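Abro hilo porque me lo pedís mucho: cómo va lo de recoger ejemplos para que el robot aprenda a poner lavadoras 🧵

1/ Llevamos 707 episodios desde marzo. Un episodio es una carga, yo teleopero y se graba todo. Suena rápido y no lo es, os lo juro.

2/ De la última tanda de 75 me he quedado con 69. Las otras seis, fuera: en dos me quedé parada pensando y eso el modelo se lo aprende también jajaja

3/ Lo que más me cuesta es no repetirme. Si agarro la ropa siempre igual, la política de Kernero se lo cree y luego le cambias el montón y se pierde. Así que vario – más ropa, menos ropa, el cesto más cerca, más girado.

4/ Kornél Dudás (el que revisa las etiquetas en Dreteck) me riñe si corto antes de soltar la prenda dentro del tambor. Tiene razón, pero a las ocho de la tarde una ya quiere irse a casa.

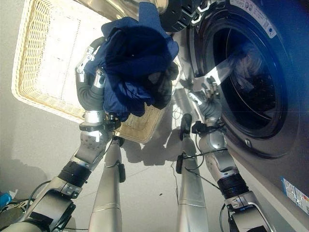
5/ La ropa oscura es mi cruz. Azul marino con gris y ya no sé dónde acaba una prenda y empieza otra – imaginaos la red. Por eso quiero muchos más episodios así antes de volver a entrenar.

6/ Mañana, toallas. Si alguien ha probado a mezclar prendas y toallas en el mismo lote, que me cuente!!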